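Re: Kitchen scenes for the autumn round, and who does what
Reijo Hakala
June 2022

Dear all,

Thank you, Carmela, for the long message. I am answering inside it, because there were many questions in it and I lost my place two times when I tried to write one single answer. When I write "Carmela" below I mean Carmela Messina. Carmela Pace has also sent me her notes, and I come to them at the end.

> Hello everybody,
> we had our first meeting at Bassi after the exams and only
> half of the group could come, so I write down what we said.
> The rules for the Zisell student round are out. The task is
> again in simulation only: the arm must open a drawer, take
> one object and close the drawer, in kitchens we did not see
> before. They give 500 starting positions for training and
> keep the test ones for themselves. Is it allowed that we
> generate more by ourselves?

Yes, it is allowed. I read the rules from the beginning to the end and also wrote to the organizers, because the paragraph on extra data was not clear to me. We may generate as many episodes as we want, if they are made with the public version of Flekar and we send the seeds together with the report. What we may not do is to change the physics settings. Last year we made the friction of the drawer smaller "only for debugging" and then forgot to put it back, so please, this time, nobody edits that file on the shared copy. If you need an easier drawer, make a branch and put your name in the name of the branch.

There are 507 positions in the archive, by the way. I asked about this as well. The last seven are duplicates from an older release and we should remove them before training. Raffaele has already a small script for it.

> Second thing. Raffaele showed the runs from April. The arm
> finds the drawer well in the white kitchen and in the one
> with the wooden fronts, but in the dark kitchens it stops in
> front of the cabinet and then it moves slowly to the side.
> Marisa thinks it is the lighting. Raffaele thinks it is the
> missing handles. We did not agree. Do you have an opinion?

I have one, but I was not sure of it, so I looked through the logs before answering. We have 3,811 saved episodes from the spring, and I sorted them by cabinet color and by whether the front has a handle. I think both of you are partly right. When there is a handle, the dark kitchens are only a little worse than the white ones. When there is no handle and the front is light, the arm is slower but usually it arrives. The bad case is the combination. A dark front without handle gives almost nothing to the policy, only the line between two fronts, and at the resolution we use that line is sometimes two pixels high.

I would therefore not spend the summer on lighting. Marisa, I know you have prepared the lamp settings already and I don't want that this work is lost. Please keep them, we can use them for the variation later. But I would first try the larger input image, and I would do it with the same episodes, so that we change only one thing.

> Third: wrist camera or fixed camera? Some of us want to use
> only the wrist one because the training is faster. The fixed
> one doubles the memory and Niltar is already full every
> evening.

My advice is to keep both until September. I understand the problem with Niltar, it is an old machine and it was bought for other work. However, if we remove the fixed view now, we also lose the possibility to understand what went wrong. For those who joined in spring: save the images of both views also when the episode fails. Especially when it fails. There was a habit in the group to delete failed episodes to get space on the disk, and I have done it too, so I am not accusing anybody.

About the wrist view there is one point I would like to explain more, since two of the new members asked me in the corridor. When the arm is turned away from the work, the wrist view shows a piece of the room and nothing else, and the policy has to decide from this piece where to turn. In the kitchens with the blue cabinets there are often several big flat surfaces, and some of them open and some are just panels. A person would guess from the rest of the kitchen. Our network has only the last few images. So when you look at such an image and you think it is useless, please leave it in the set. The test will have starts like this, the rules say so in section four.
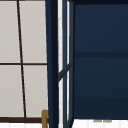
I have put the starting poses in one table, with a column for "target visible at start: yes / no". Please fill this column by hand for the episodes in your own folder. I tried to do it automatically from the segmentation output, and it says "yes" as soon as one corner of the drawer front is inside the picture, even if no person would recognize it. By hand is slow, but if each of us takes a folder, it is one or two evenings. Use "no" when you are in doubt. I prefer that we have a few too many difficult cases than that we discover them in October, when the results are due.

> Fourth, the scene list. Carmela P. wants to add screens and
> glass doors to the random kitchens, I said it is maybe too
> much for now. What do you think?

I think Carmela Pace is right here, sorry Carmela M.! In her notes she writes that glass and paper surfaces confuse the depth estimate, and that they are allowed in the test scenes. I checked and she is correct, they are in the asset list of the organizers. But I would add them slowly. First the screens, which are flat and light and do not reflect anything, then the glazed parts. And not in every kitchen. If all our random kitchens have a screen on the left side, the network will learn that the drawer is on the right of a screen, and we had this kind of surprise last year with the refrigerator.

One practical request. When you make a new kitchen, write in the text file which fronts can be opened. In the scenes from winter this is missing, and I had to load them one after another and pull on everything with the mouse.

> Last thing: who does what over the summer? I am away most
> of August.

I made a proposal, please correct it if I forgot your holidays:

- Raffaele Tedesco: cleaning of the archive, the duplicates, and the larger input image.
- Marisa Santoro: new lamp settings in a separate branch, then the table with the starts.
- Carmela Pace: kitchens with screens, later glass.
- Carmela Messina: the report. The part about data can be written before August, I believe.
- Myself: the training runs on Niltar and the contact with the organizers.

Five people is not many for this, I know. If one of the first-year students wants to help, the table is a good place to start - you see a lot of scenes and you get a feeling for what is difficult. No programming is needed for it. Write to the list and I will give you a folder.

For Niltar, let us do it like this: long runs start in the evening after eight, and during the day it is free for short tests. Please write your name in the queue file also for the short ones. On the weekend I found a process that was running since nine days and belonged to no one, and I did not dare to stop it. If it is yours, please tell me. It has "test_final2" in the name.

The key for Bassi is with Marisa until the end of the month and after that with me. The heating there is off now, but the projector works again, the cable was the problem.

I will be online most evenings. If something in my answers is unclear, it is probably my English and not your reading, so please ask.

With kind regards,
Reijo

PS. Carmela, you asked also for the slides from the spring presentation. They are in the shared folder under "old", together with the version that has the wrong axis on page six. Take the other one.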